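Sandwich table opens its second season at Wolside

6/22/23

There was a lovely smell of fresh buns in the long room at Wolside when I called in, and a good deal of cheerful talk about whether lettuce ought to go above the tomato or underneath it (I have my views, but I was there to write and not to argue). The sandwich table, which began in February as a bit of a trial, has come back for the summer with a proper layout and a new name, Drallano.
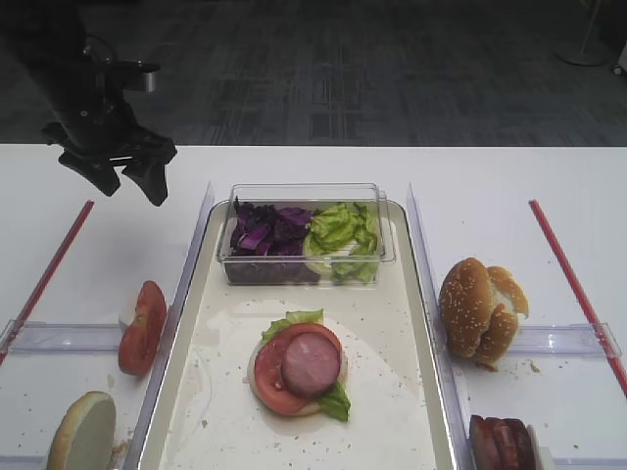
Lettuce and tomato on the bun, with more greens and purple cabbage at the top of the tray.

Mared Sayce, who looks after the menu, tells me the cabbage was her idea and that she had to fight for it! She likes the colour and she likes the crunch, and she keeps it next to the lettuce in the same clear tub so that both are within easy reach. The order she has settled on is bun, lettuce, tomato and then the meat, with the seeded top going on last of all.

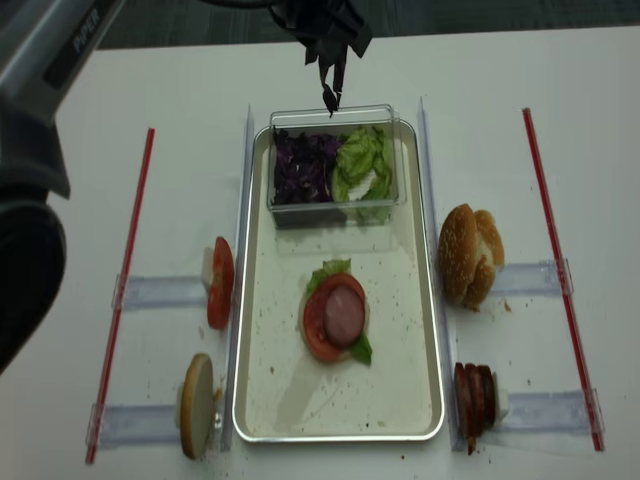

The pink slice goes on over the tomato, with tomatoes, buns and more slices standing ready on both sides.

What pleased me most was how tidy it all is. The clear holders came from Vindden and keep everything standing on edge, so the slices don't end up in one sad heap by the end of lunch. You do get crumbs, of course, but I have yet to meet a sesame bun that didn't leave a few behind, and I came home with plenty on my own jumper. 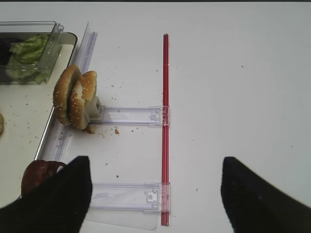
Opening times and tasting evening

The table is open at lunchtime all through the summer, and there will be a tasting evening with room for 30 people. Tickets are on sale at the front desk, and bread for the evening is coming from the Ásgeirsdóttir bakery, whose buns went down so well in February. Mared is hoping to have 4 fillings to choose from by then, one of them without meat, and would be glad to hear suggestions.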